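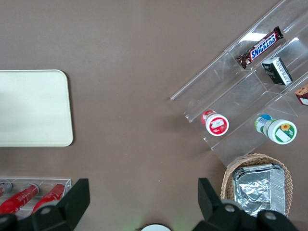

Section 4. Setting up a Varnora petition

Before you start, please read section 3 (Accounts and roles). For the steps in this section you need an organizer account. A helper account can enter signatures but can't open or close a petition.

Varnora is used by residents' groups who collect signatures for a local environmental question, for example a by-law on organic waste or a limit for road salt near a creek. The screens are the same for all of them. Where your municipality has its own rules, the rules of the municipality go before this guide.

4.1 Create the petition

1. Sign in and choose New petition from the left menu.
2. In Short title, write the name that people will see on the signing sheet. Keep it under 60 characters, otherwise the title breaks into two lines and pushes the first row of signatures down.
3. In Full text, paste the wording which was accepted by your municipal clerk. Paste it as plain text. If you copy from a word processor, the numbering of clauses can change.
4. Choose the municipality. If yours isn't in the list, choose Other and type the name. The address check (see 4.4) will then work only by postal code.
5. In Threshold, enter the number of valid signatures you need.
6. Press Save draft.

Note: The threshold isn't filled in automatically. In Mirine it was 1000 for a petition to council when we wrote this guide, but your clerk can tell you the number for your case.

Caution: After the first signature is entered, the full text is locked. A spelling mistake will stay there. Let a second person read the draft before you go on.

4.2 Add your people

1. Open the draft and choose the tab People.
2. Enter the e-mail of each person and choose a role: organizer, helper or reader.
3. Press Send invitations.
4. Wait until every name has a green mark. An invitation which isn't answered in 30 days is cancelled and must be sent again.

Every petition must have at least 2 organizers. When there is only one, the button Open petition stays grey. This was asked by the groups themselves, after the Gevell creek petition, where Agata Parisi was the single organizer and was in hospital on the day of the deadline.

Note: Family members can't share one account, also when they share one e-mail. Dean Ellwood and Kieran Ellwood tried it during our test and the signatures of both were written in the log under Dean. We couldn't separate them later.

4.3 Print the signing sheets

1. Choose Sheets, then Make new sheets.
2. Enter how many sheets you want. Each sheet receives its own number in the top right corner.
3. Choose the paper. Letter is the standard. Legal gives you more rows, but many home scanners don't take it.
4. Print in black, at 100%. Turn off "Fit to page".
5. Write on the back of each sheet who took it.

The full text of the petition is printed on every sheet. Please don't cut it away or cover it with a clip. A clerk may refuse a sheet where the signer couldn't read what he or she was signing.

Caution: Don't photocopy a printed sheet. The copy has the same number as the original, and the program will accept only one of them. If you run out, go back to step 1.

4.4 Enter the signatures

1. Choose Sheets, then Enter, and type the sheet number.
2. Type the name and the address for each row, as they are written. Don't correct the spelling of a name.
3. If you can't read a row, mark it Unclear and continue. Don't guess.
4. When the sheet is finished, press Close sheet.
5. Put the paper sheet in the binder in the order of numbers.

The address check starts when you close the sheet. It takes a few minutes for a normal sheet, longer in the evening. Rows come back as Valid, Unclear or Outside. Outside means that the address isn't in the municipality you chose in 4.1.

An organizer can change Outside to Valid, but must write a reason in the box. Typical reasons are a new street, or a rural address with a lot number. "I know her" isn't a sufficient reason.

Note: In the Khasawneh park petition the counter showed 2158 signatures and the clerk accepted fewer. The counter on the first page shows all rows, also the unclear ones. For the number that matters, look at Valid in the tab Progress.

4.5 Close the petition and hand it in

1. Check that all sheets are either Closed or Returned empty.
2. Choose Petition, then Close. The second organizer gets an e-mail and has to confirm.
3. Download the summary and print it.
4. Bring the summary and the original paper sheets to the clerk's office. Ask for a stamped receipt.
5. Scan the receipt and add it under Documents.

Caution: Closing can't be undone. If new sheets arrive after closing, they can't be entered, even when the date on them is before the deadline.

The personal data of signers is erased from the program 30 days after closing. The paper sheets stay with the municipality, so please don't keep copies at home.

4.6 If something doesn't work

The button Open petition is grey: check the number of organizers (4.2) and if the threshold is filled in.

The sheet number isn't found: it was possibly made for another petition of your group. Change the petition in the top menu and try again.

Two helpers opened the same sheet: the one who opened it second should press Leave without saving.

The confirmation e-mail for closing doesn't arrive: look in the spam folder, then press Send again. The link works one time only.

For other questions write to Mahsa Heydari (program) or Tia Whitlock (sheets and printing) from the Help menu. Please give the petition title and the sheet number, but never the names of signers.

Section last changed: May 19, 2020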